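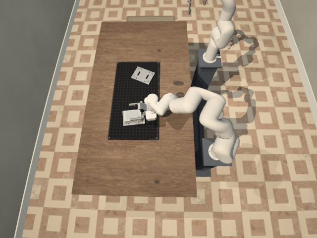

Two arms, one board, one grudge. The Prekora cell in sim.

1/ Spent most of March on a fault that came down to one number. Posting it so somebody else can be annoyed in less time than I was.

2/ The job: the near arm works at the white block on the black board, and the far arm minds its own business until it's called. Two arms, one table. We've all shared a kitchen.

3/ Out of 78 overnight runs, 19 ended in a protective stop. No crash, no warning. The log said "joint limit" and went quiet, like a teenager.

4/ First suspect was the gripper, as always. Azadeh Babaei swapped the finger model and reran the lot. 19 stops again. The gripper would like an apology.

5/ Second suspect was me. I had edited the approach path the week before and told everyone it was a small change. I put it back. 19 stops. I would also like an apology.
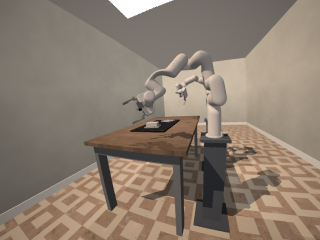

Pouran Kermani wanted to know if the two arms were even reading the same clock, and whether anyone had looked before blaming the wrist.

6/ Reader, we had not looked. The far arm's controller was running 30 milliseconds behind the near one. Each arm was steering politely around a place the other one had already left.

7/ Usually that's harmless. When both of them wanted the middle of the table, the near arm dodged a ghost, folded its wrist too far and hit the limit. Hence the log. The log was right all along and I've stopped speaking to it.

8/ Where did the 30 come from? A config file copied over from the Drelholm cell, which had a slow network and needed the delay. Ours doesn't. The comment beside it read "temporary." It was 9 months old.

9/ Part that bothers me: the stop did its job, and my first idea was to widen the joint limit so it would quit complaining. I had the file open. Aarti Goel asked what I was doing and I closed the file.

10/ Delay is now zero, both arms refuse to start if their clocks disagree, and the limit stays where it was. All 78 runs repeated, no stops. Going through the other copied settings tomorrow. There are more "temporary" ones.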